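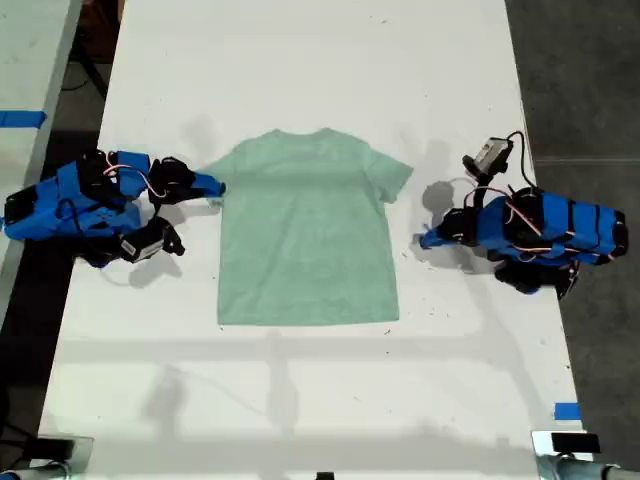

Yuzhen Luo wrote in last week to say that folding T-shirts on the bed is a waste of time, and could I please stop recommending it. Fair enough! The bed is soft, the comforter bunches up under the shirt, and you end up with a sleeve tucked somewhere strange. So I've been folding on a table all month, and I'm converted.

A long, plain table is best. Wipe it down first and let it dry (I once put a clean shirt straight into a smear of jam, so learn from me). A light-colored top is nice too, as crumbs and pen marks show up before they get on your clothes.

Lay the shirt out flat with the neck away from you and the hem toward you. Pull gently at the two bottom corners until the hem runs straight, then smooth from the middle out to the sides with your palms. Don't fuss over every little crease. The soft ones flatten out in the pile, and the stubborn ones want an iron anyway.

Now bring one side in to the middle, sleeve and all, and turn the sleeve back on itself so it doesn't poke out past the fold. Same on the other side. Then fold the hem up to just short of the neckline, and in half again – or in thirds if you file your shirts upright in a drawer the way I do. My sister in Jumthorpe rolls hers and says I'm being fancy.

I can get through 40 shirts in one go at the table, with a coffee and the radio on. On the bed my back gave up long before that!

A couple of extras. Fold cotton as soon as it's out of the dryer, while it still has some warmth in it. Button polo shirts at the top or the collar goes floppy. And if your table is low, stand it on 2 sturdy bed risers – sorry, one pair at each end – and check that it doesn't wobble before you lean on it.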